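Home Blog Projects Shopping Lists About Contact

We use cookies to remember your settings and to count visits. By staying on this site you agree to our cookie policy. OK Read more

The Great Equipment Budget, Part Two

Well, I promised a follow-up in November, and a few of you have been kind enough to nudge me about it, so I've made a big pot of tea and I'm finally writing it. Last time I told you how we ended up with a wish list of 60 lines (sixty!) and enough money for maybe a third of them. Since then Adaeze Ugwu and I have gone through the whole thing with a pencil, twice, and had one small argument over conveyor belts that I am pleased to say I lost.

I wanted to put off the belt until next year. It's long, it eats up table, and I thought we could slide bins around by hand for a few more months. Adaeze's point was that everything else on the list depends on how far the hand has to reach, so if you buy the belt last you end up buying everything else twice. She was right, and I've told her so in writing.

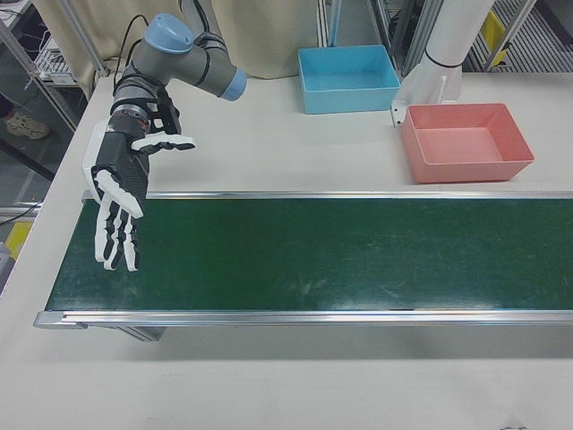

Nedar Handling Group, second floor

So the belt is in the plan and it stays in the plan. The bins, I'm happy to report, are the cheapest thing we own. Plain plastic, one blue and one pink, and if they crack we buy more. I do love a line in a budget that I never have to defend!

The hand is another story. A five-fingered hand costs a great deal more than a simple two-finger gripper, and if your parts are all the same shape you probably don't need one. Ours aren't, and they change every season. What I'd tell anyone planning a similar purchase is to ask for the price of spare fingers before you ask for the price of the hand. Zalerlow sent us a lovely quote with no spares on it at all, and when the second quote came back I had to go for a walk.

Then there are the little things, and oh, the little things. Cables, clamps, clips, brackets, power strips, one more shelf. We had put them all down as "misc." with a hopeful number next to it. Modupe Nwosu made me write them out properly one Wednesday afternoon, and we got to 51 separate items before she let me stop for lunch (a late lunch, I might add). That one line had to grow to around 2 times what I'd guessed, and I'm still not sure it's enough.
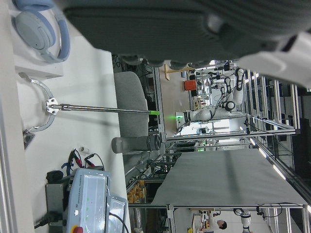 Natália Tóth wrote back after the first part to say that I'd forgotten floor space, and that her own group had paid for a second arm before anyone measured where its frame would go. She also asked whether we'd set anything aside for service visits, because hers had come out of the travel money and people were still cross about it.

Yes to the second one, Natália, though only just. It went in during the last round, when we moved the Sala cart to next year to make room for it. As for floor space, I went straight out with a tape measure after reading your note, and the new shelving is now going to be narrower and taller than I'd drawn it. Thank you for that, truly.

Still open: whether we lease the next arm or buy it outright. Leasing looks friendlier in the first year and a good deal less friendly after that, and I keep changing my mind depending on which column I look at. Chibuzor Isah has offered to go over the figures with me, and I'll post the spreadsheet once he's finished with it.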